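Maintained by Hanyu Dong. Complaints go to Eduardo Lumanlan, who answers them faster.

# dradside-jobs

Job vacancies and layoff notices for the town of Dradside, typed up from the boards at the Serwood employment office and from whatever employers bothered to send in. There are 486 vacancies and 239 layoff notices. Draw your own conclusions about the town.

## Files

- `vacancies.csv`: one row per posting
- `layoffs.csv`: one row per notice
- `employers.csv`: 22 employers, under the names they were using at the time

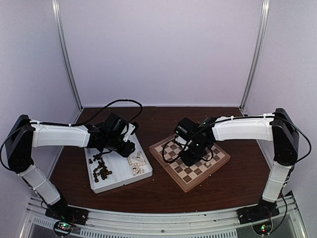 Dates are when the notice went up. Orkomix likes to post a job in June and take it down when the summer is over, so a long posting is no sign that anyone got hired.

## Columns that cause trouble

`wage` is hourly, in dollars. "Competitive" is stored as blank. So is "DOE", and so is "great team!!"

`hours` is weekly. One Deng posting says 60 and we checked. They meant it.

`entry_level` is copied from the posting. Plenty of these rows also ask for five years of experience. We left both fields alone. 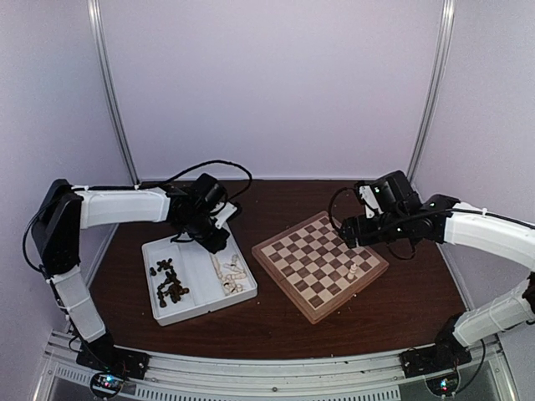

`reason` (layoffs only) is free text. "Restructuring" is spelled four ways. Run `clean_reason.py` if that bothers you, or keep the originals if you enjoy them.

## Please don't

Use this to work out an unemployment rate. It has no idea how many people are looking for work, and a person laid off twice shows up in two notices. Small employers are badly undercounted, and cash jobs are missing entirely.

## Changes

May 13, 2021: removed duplicate Orkomix postings. Removed a vacancy for "wizard". Put it back after Eduardo called them and it was a real opening, in payroll.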